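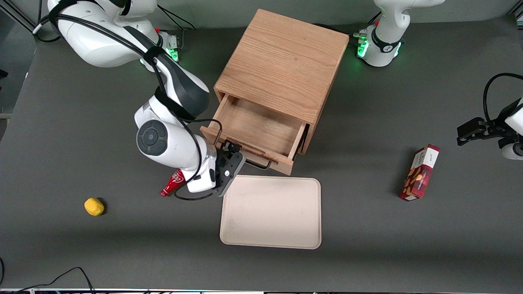
The right arm at the drawer handle, shared workshop, bench two.

Buy the Boring Drawer

There is a habit among people who build robot cells at home or in shared shops of designing the test objects to suit the robot. The handle gets a printed knob. The tray gets a tab. The drawer gets ball-bearing slides and a coat of wax. After a few months the arm performs very well on furniture that exists in one room in the world. I think this is a mistake, and an expensive one in hours.

Sunita Joshi and I have been working on a two-arm bench in a shared workshop at Jedosgate since last May. The cabinet on it is an oak one with a single drawer and a thin black bar handle. We did not modify it. The bar is a poor target for a parallel gripper. It is narrow, it is dark, and it leaves limited clearance to the drawer front, so an approach that is off by a few millimeters puts a fingertip into the wood. Seema Khurana, who runs the next bench, offered to print us a block that would clip over the bar and give the fingers two flat faces. It would have taken her an evening. I said no, and she still thinks I was wrong.

Her argument deserves a fair statement. A hobby build has a fixed amount of attention available. If the goal is to learn control, time spent fighting a handle is time taken from control. Industrial cells use fixtures for everything, and the people who design those cells are not fools. Her own bench follows this rule and it runs all weekend without supervision. Ours does not.

My answer is that a fixture is a decision about where the error goes. Clip a block onto the handle and the approach error is still present. It is now absorbed by the block, and the log reports a good grasp. We have a log of 2,803 drawer attempts on the bare bar. The failures in it are ugly but they are legible. Most of the early ones came from a wrist calibration offset that had been there since assembly. A block with generous faces would have hidden that offset, and we would have met it again later, on a task where it was harder to isolate.

The same reasoning applies to clutter. Our bench carries a tray, a red bottle on its side and a cardboard box while the drawer task runs. None of these is part of the task. They are there to be left alone. A planner tuned on a bare table will take the shortest path, and the shortest path in a kitchen passes through somebody's dinner. I would add clutter in the first week, before any path looks good enough to be worth protecting.

Cables are the part of this where I have changed my mind. I used to treat cable routing as finishing work, to be done once the motion was settled. We strap the cable along the arm and leave slack at the wrist, and the amount of slack matters more than I expected. Too little and the cable acts as a spring on the last joint, which shows up as a small position error that varies with pose. Too much and it hangs to the table and drags. We are still on the side of too much. Route the cables first, run the joints through their full range, and only then calibrate.

On cost, the advice is easy to follow. Ordinary objects are cheap, replaceable and already in the house. The Grulton handle kit that gets recommended on the Chaturvedi list is well made, and I have nothing against it as a product, but it answers the wrong question. If you want a number to work toward, we set ours at 600 attempts on an unmodified object before allowing any change to that object. By then you know what the change would be covering up.

There are limits. I would not start with glass, or with anything heavy enough to stall a wrist joint. I would keep the emergency stop within reach of whoever is nearest. And if the build has to be shown working on a particular day, use the fixture and say so in the notes.

Seema and I have agreed to swap cabinets for a week. Her arm gets the bare bar and ours gets the clip-on block. I expect our success rate to rise at once, and I plan to ignore it.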